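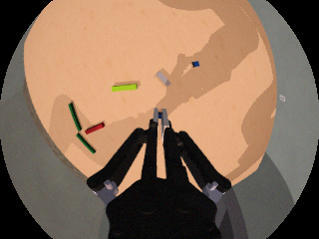
Teleop demos: how slow is too slow?

nirnus_k
I record block picking in the simulator by remote control. On Wednesday I made 300 demos and kept 285. My colleague wants me to move faster, but then I miss the small cube. Is slow data bad for training?

Janevski
Slow is fine. Long pauses are the bad part, because the policy learns to stop above the block and stay there.

vileck2
I don't agree. I trained on slow demos for 2 months and my arm moved like it was sleeping. I would record again at normal speed.

Janevski
Did you cut the pauses before training?

vileck2
No, I did not cut. 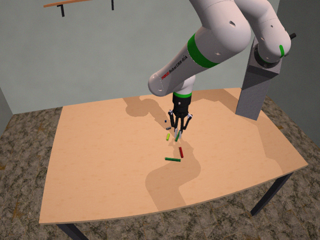

Nunton
Should I delete a demo where the first grasp fails and the second is good?

Janevski
Keep it if the second try is clean. The policy also needs to see how to recover.

vileck2
Only a few of them, please. Mine began to miss on purpose.

nirnus_k
Thank you, I will cut the pauses first and train again.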